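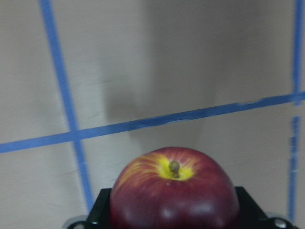

Apple in the Flulon gripper, seen from the wrist camera.

Flulon two-finger gripper -- review after 1000 picks

We bought the Flulon in December for the fruit bench at Drallcombe, where it replaced an older Prurmont. I have now put 1000 picks through it, nearly all apples, and I would not leave it running with the guard open.

Fitting it was easy. The fingers lined up first time and the wrist camera gives a decent view of the stem end, a bit soft further back. Grip on an apple is good and bruising was lower than we had with the Prurmont.

The trouble started at pick 2510 on the controller's own counter, which had not been reset when the unit reached us. The gripper reported "closed, holding" and the arm moved off, but the fingers had gone slack and the apple went across the bench. I logged it as a bad pick. At 2785 it happened again, and this time the fingers snapped shut a second or so later, while Venla Mustonen was reaching in to pick up the fruit. She got a pinched glove and no injury.

Aurelio Tapia traced it to the cable plug at the wrist. It works loose when the wrist turns fully over, power drops, and when it comes back the gripper carries out its last command with no warning. The manual does not mention this. The supplier, Serrano, sent 2 locking plugs free of charge, and with one fitted we have not seen the fault again.

The restart behaviour is unchanged, though. Press the emergency stop before you put a hand in, every time.

Good grip, fair price, poor plug. Three stars out of five.

Vandana Tyagi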